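Two-Arm Block Sorting: Project Report
Mahsa Sharifi and Alasdair Skinner, 20 July 2021
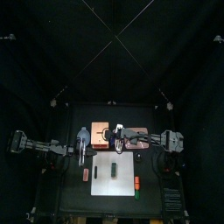 Figure 1. The two arms over the work table, with the white board and blocks between them.

Our project was to make two robot arms share one table without hitting each other. We called the control program Irnik. It gives each arm its own side and lets only one enter the middle at a time.

We ran 30 trials in June. In each one the arms had to move five blocks to set spots. The average run took 38 seconds. Most failed runs came from a gripper closing too early and tipping a block over.

Mahsa wrote the planner and Alasdair did the calibration, which had to be repeated whenever a base was moved. We would like to add a force reading to the fingers next. The code and trial logs are in the class folder under Irnik.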